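07/12/2022

My shoulders are killing me and all I did today was pick up pretend cups! Six months ago I didn't know this was a job, and now I come home sore from it (the headset gives me a red line across my forehead too, very glamorous).

So the deal this week is the cup and saucer task in the simulator. I hold the controllers, the robot copies me, and every run gets saved so the thing can learn from it later. Stitell wants 3,000 good ones by the end of July and between us we're at 678. Perla Chávez did a bunch before lunch and she's so smooth, it's like watching somebody ice a cake. I still come in too fast and bump the cup, and then it's reset, start over, try again.

What I'm getting better at is the waiting. Perla told me to stop over the cup for a second, look, and then close. I kept wanting to grab it like I would in my own kitchen, and the gripper is just not my hand, there's no feeling in it at all. I have to do everything by eye.

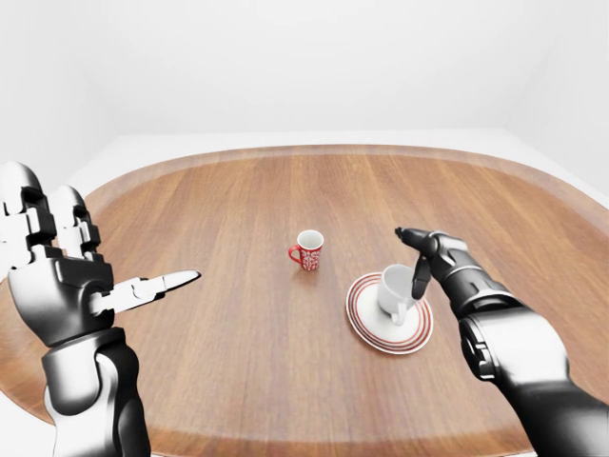 Anyway, after that I did 3 clean ones in a row and yelled so loud that Perla took her headset off. Tomorrow we switch to pouring, which I'm dreading. Going to go lie on the floor now with the heating pad.

Filed under: Work Days, Robots, Daily Life

3 comments

Jesa: Do you get motion sick? I lasted one minute in a headset.

denex_fan: "like watching somebody ice a cake" haha, love it

Dağdelen: Lower your chair! It saved my shoulders.

We use cookies to keep this site running. By continuing to read you accept our cookie policy.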